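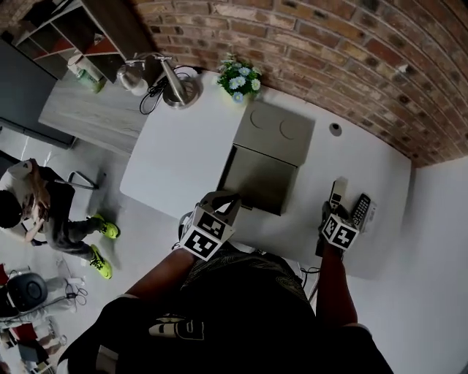
# Schedule recovery notes, January 2025

Picking this up from the last entry, where I said I'd stop arguing about the Mindlow planner until I had numbers. I have some numbers now. I'm still arguing.

The claim we were given: after a late inbound, Mindlow re-plans the rest of that aircraft's day and gets it back on time sooner than a duty controller would. The slide says "recovers by the third leg." It doesn't say what counts as recovered. I asked twice and got the slide again.

## What I ran

Took the regional pattern out of Naltville, the one with the Plulton shuttle in it, and fed in 100 delay cases from the old log. Each case is one aircraft, one late first departure, and whatever the controller did with it afterwards. Then let the planner have a go at the same morning.

Settings:

- minimum turn: 30 minutes for every type
- crew swaps allowed at Naltville only
- no spare aircraft before noon
- cancellations allowed, but with a stiff penalty

The 30 minute turn bothers me. It is the number in the published schedule, and I have never believed it for Plulton, where the bags go out by one belt and the fueler is shared with the freight side. If the true turn is longer, the planner is buying back time that doesn't exist. It will look clever on screen and the airplane will still be sitting there with its door open.

## What came out

The planner beat the logged result in 60 of the cases. That's the figure that will end up in somebody's email, so I want to write down what is wrong with it while I remember.

1. "Beat" means fewer total delay minutes at the end of the day. A plan that cancels the last shuttle scores zero minutes for that shuttle plus the penalty. I set the penalty. I could have set it anywhere.
2. The controller's decisions were made with the weather and crew calls coming in live. The planner got the whole morning in one file, including a fog clearance time that was entered after the fact. I only spotted this going back through the inputs. So it knew when the fog would lift. I would also be good at this job if I knew when the fog would lift.
3. In 3 cases it swapped a crew onto an aircraft type they may not be rated for. The crew table has a blank in that column and the planner reads a blank as yes. Our table, our fault, but a blank should not mean yes in anything to do with airplanes.

Reran with the fog time stripped out. The lead shrinks by a lot. I'm not writing the new figure here until I've run it more than once, since the solver doesn't give the same answer every time and the seed setting seems to do nothing.

## Eglītis method

Somebody put a note in the margin of the last entry: "have you tried Eglītis?" Yes, the buffer rule from the old planning binder. It pads the second turn of the day and leaves the rest alone. No software needed. I coded it up in a spreadsheet over lunch and it did better than I wanted it to. Not as well as the planner on bad mornings, close to it on ordinary ones.

I don't trust that either. The rule was tuned on a schedule with fewer legs, and padding the second turn costs block time we'd pay for every day, including all the days when nothing goes wrong. The binder has no costing in it. There is a graph with no label on the vertical axis.

Side note: the accented i in Eglītis breaks the log import. It turned into a question mark and the row got dropped with no warning. Renamed the column to plain letters. Worth checking what else has gone missing that way, station names especially.

## Things I don't know

- Real turn times at Plulton. The gate log has them but the "doors closed" stamp is typed by hand, and a suspicious number end in 0 or 5.
- Whether the delay cases are a fair pick. They were pulled for a training course, so probably the interesting ones.
- What the planner does when two aircraft are late at once. Every case I have is one at a time, and that is not how a bad morning goes.

## Next

- [ ] rebuild the inputs so that nothing carries a time later than the decision point
- [ ] crew table: fill the blanks, or make the import refuse them
- [ ] same cases with a longer Plulton turn
- [ ] ask Mindlow, again, for the definition of recovered
- [ ] pull last May's log as a second set (summer pattern starts then, different legs)

Please don't quote the 60 to anyone until the first item is done. The run files are in the shared folder under "recovery", and the ones with "fog" in the name are the bad ones. I've left them in so the comparison can be repeated.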